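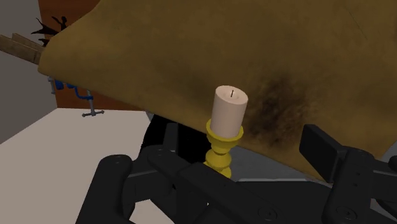
Bougeoir jaune, bougie éteinte, pince noire au premier plan.

Trucs d'atelier > Outils et automatisation
23 mars 2024, par Hannelore Moser

Haris Durrani m'a vendu la pince à deux doigts comme « la plus tolérante » de notre comparatif. Je demande à voir. Chez Pratmont, on nous promet la même chose à chaque nouvelle version du contrôleur, et je recommence mes réglages.

Premier conseil : essayez en simulation avec des objets pénibles. Un cube se prend toujours bien. Un bougeoir tourné, avec ses renflements et ses gorges, beaucoup moins, surtout si un tissu pend juste derrière et mange le contour dans l'image de la caméra.

Pour une planche, notez où les doigts la serrent. Prise par un bout, elle fait levier, et le simulateur est souvent plus indulgent que l'atelier. Hammad Warraich jure que le frottement par défaut suffit. Je le baisse quand même avant de croire un résultat.
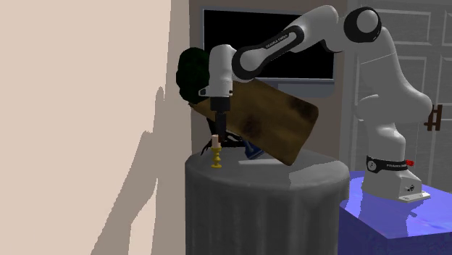 Planche tenue en biais au-dessus de la table ronde, bras Franka Emika.

Regardez aussi ce qui reste dessous. Une bougie debout près du bord, c'est un bon test de dégagement : si la trajectoire passe au ras, ajoutez un point intermédiaire plus haut. Je fais 8 essais par pince avec la même graine, puis 8 avec une autre. Les vidéos de démonstration n'en montrent qu'un.
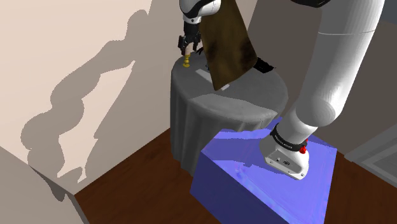 Côté caméras, gardez une vue fixe en plus de celle du poignet. La vue du poignet flatte l'approche et cache les doigts au pire moment. Quant au contrôleur à 300 euros conseillé par Rizwan Malik, j'attends ses journaux d'essais avant de le recommander à qui que ce soit.

Ce site utilise des cookies pour mesurer son audience. Accepter | Refuser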